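Drillgate by Greer McIver: a short thread

Posted by Jayson Gatchalian, November
Print | E-mail this

1/ Finished Drillgate last night. Small-town mystery, second in the Tralldale books. You can start with this one.

2/ Nell Gunn runs the ferry office. Her ex-partner turns up dead in the drill hall, and she was the last person to sign the key out.

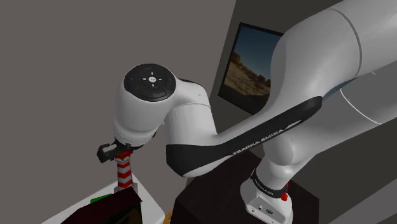

Page last changed: November, 5:10 pm

3/ The first 110 pages are slow. There is a lot about ferry timetables. Stay with it, they matter later.

4/ Nell is good company. She gets things wrong and says so. The sergeant is thinner and mostly there to be argued with.

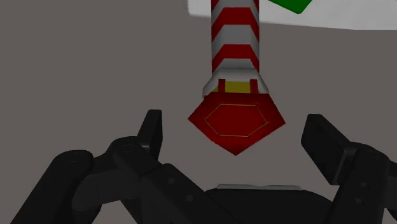
5/ I guessed the killer 20 pages before Nell did. I did not guess why. The motive goes back to the first chapter and it holds up.

6/ One complaint: the romance with the vet takes up 10 pages near the end and stops the chase cold. Four stars out of 5. Library copy, going back tomorrow.

Comments

Mhairi Moffat: I liked the timetables.

Nestor Baluyot: Is the dog okay? I need to know before I start.

Jayson Gatchalian: Dog is fine.

Struan Haldane: The first one is better. The vet is hardly in it.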